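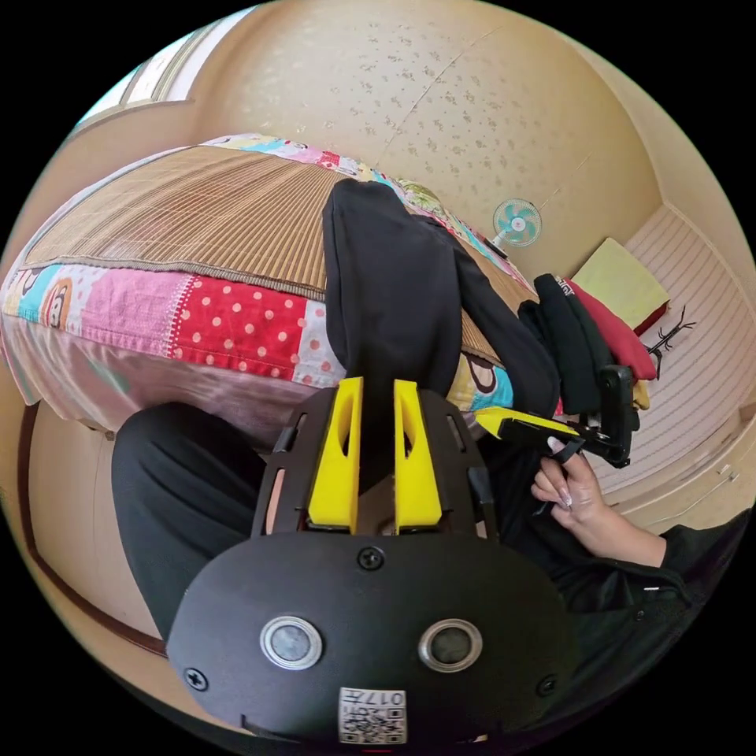

Lallness Genetics Board > Testing and Results > VUS reclassified, lab and clinic disagree

**tallgrass_5**
Our exome report came back in February with a missense variant in a potassium channel gene, listed as a variant of uncertain significance. The lab, Laretti, has now issued an amended report calling it likely pathogenic. The clinic says they are not changing the plan on the strength of one amended report. Child is four, speech delay, two febrile seizures, normal MRI. What normally moves a variant up a class, and is the clinic being slow?

**codon_drift**
Usual causes: new unrelated cases with the same variant, a functional study, or parental testing showing it is de novo. Did both parents give samples? If the original was proband-only and you were added later, de novo status alone can be enough to tip it. The amended report should list the evidence codes. Post them without the identifying details.

**tallgrass_5**
Codes are PS2, PM2, PP3. Parents were added after the first report.

**codon_drift**
Then that is your answer. PS2 is confirmed de novo, PM2 is absence from population databases, PP3 is computational prediction. One strong, one moderate, one supporting. Likely pathogenic under the standard combining rules.

**marsh_wren**
I would be careful. Every person carries one or two de novo coding variants, and most do nothing. PS2 at full strength is meant for a phenotype that matches the gene closely. Speech delay with febrile seizures is not specific. Some labs would drop it to moderate, and then you are back at VUS. The clinic may be making exactly that argument.

**codon_drift**
They may, but the lab saw the clinical summary. If they kept PS2 at strong they judged the match good enough.

**marsh_wren**
The lab saw whatever was on the requisition form. Ours had 5 words on it.

**hollis_pike**
Clinical lab background here, different field. Ask whether the clinic will order functional testing. Ogundipe runs patch clamp on channel variants as a send-out. We were billed 189 dollars after insurance and waited 80 days. It came back as reduced current, and our neurologist did act on it.

**tallgrass_5**
Did the result change the medication?

**hollis_pike**
Yes, one drug was stopped. It depends on whether the variant is loss or gain of function, because sodium and potassium channel drugs can help in one and harm in the other. That is a better reason to test than the label.

**marsh_wren**
Agree with that part. Also look at the Sustard registry. It has 2,000 families enrolled and will tell you if anyone else has the same residue change. A second case would matter more than PP3.

**tallgrass_5**
Enrolled. I have asked the clinic for the requisition form and for their reasoning in writing.

Comments

quietloop: Same situation, different gene. The form was nearly blank. The lab accepted an updated summary from the clinic.

ninefold: PM2 is used at supporting level by many labs now. Check which version of the rules the report cites.

Related threads
- Reading an amended exome report
- Trio or proband-only: cost and turnaround
- Mosaic parent, what it means for recurrence risk
- Channel variants and drug choice

Contact | Copyright Lallness Genetics Board | Back to top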